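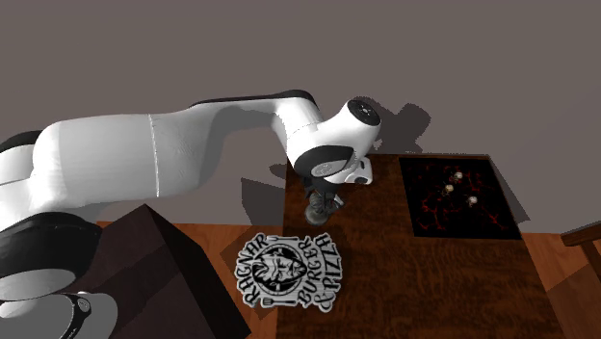 Hurkavo bedroom-type room, side view, gripper down at the left edge of the table.

Subject: Re: Hurkavo tabletop pack, worth the license?
Date: 2021-10-13

Replying on the list so it ends up in the archive.

We have had the Hurkavo pack on trial since March. It comes from Josumico and has 11 rooms, 40 loose objects, and a set of camera positions you can edit. The arm model is included. You bring your own controller, and for us that is Nonico with the stock grasp planner.

The earlier message, for those who joined after it went out:

----- Original message -----

Has anyone here used the Hurkavo rooms for pick-and-place work? Our lab is choosing between that and Tatlı. Tatlı is cheaper and we know it runs on our machines, but every object in it is a box, a can or a ball, and our policies do well on those already. The Hurkavo page says "irregular objects" and I would like to know what that means in practice.

Three things I need to find out before I ask for the money:

Are the outlines of the odd-shaped objects real collision shapes, or a picture on a rectangle?

Is there a usable close view of the fingers?

How does it behave in a batch of 1000 episodes with no one watching?

The quote we got is 3000 for one seat, which seems high to me.

----- End of original message -----

On the shapes. The sign that reads RAGNAR BURGER & PIZZA is a fair test piece. Its border follows the lettering and the artwork, and it has thickness. In the collision view the shape is split into convex parts, and the parts stay close to the drawn edge except in the deepest notches, where they bridge the gap. If you plan to grasp by a notch you will need to rebuild that part yourself. For pushing and for placing things next to it, we had no complaints.

It can also be placed so that part of it sticks out past the table. The placement script allows this by default. Set the margin value if you want everything fully on the tabletop -- it took me a while to find, it is in the room file and not in the object file.

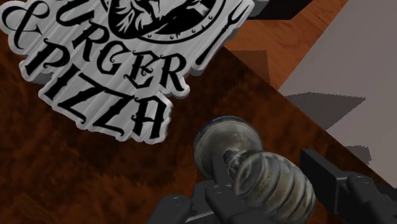

Close view, fingers on either side of the ribbed body. The end of the sign with PIZZA on it is in the upper left.

On the close view. Yes, there is one, and I would call it the best part of the pack. The finger linkages are modeled as separate parts, down to the pivots, and shadows are on by default. The metal has some wear to it and the grooves between the ridges hold up at short range. Wood grain is softer than I would like this close, but that has not mattered for our training.

The ribbed piece is harder than it looks. It has a broad disc at one end and a narrow neck, so the planner tends to offer grasps on the body or across the rim, and the two need different finger openings. Nonico ranks the rim grasps too high with stock settings. We turned the width penalty up and got a more sensible order. I can post the file if anyone wants it.

On batches. We ran 1000 episodes twice. The first time the process stopped partway through with a memory error. Josumico sent a patch and the second batch finished. Resets are slow compared with Tatlı. Most of that is the textures being loaded again at every reset, and they tell me a fix is planned, with no date given.

One warning about the wide view. The arm takes up a lot of it, and with our starting pose the upper section runs across the top while the base fills the lower right. Small things near the far corner of the table, like the three little pieces on the dark mat, come out at very few pixels. The lettering on the sign is not readable from there either. If your policy depends on this camera alone, move it closer before you collect anything.
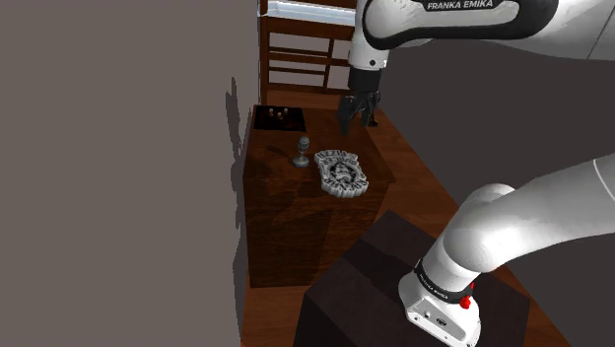

Price and license

The 3000 is per seat and covers updates for that version only. We asked about a shared license for two machines in the same room and the answer was no. Trial terms are decent: all rooms open, no watermark on the output.

If your objects are going to stay simple, keep Tatlı. For odd outlines and close finger views I would pay for one seat and put it on your fastest machine. We are renewing ours.

Josumico does answer mail, usually the next day. Send them the room file along with the log, or they will ask for it.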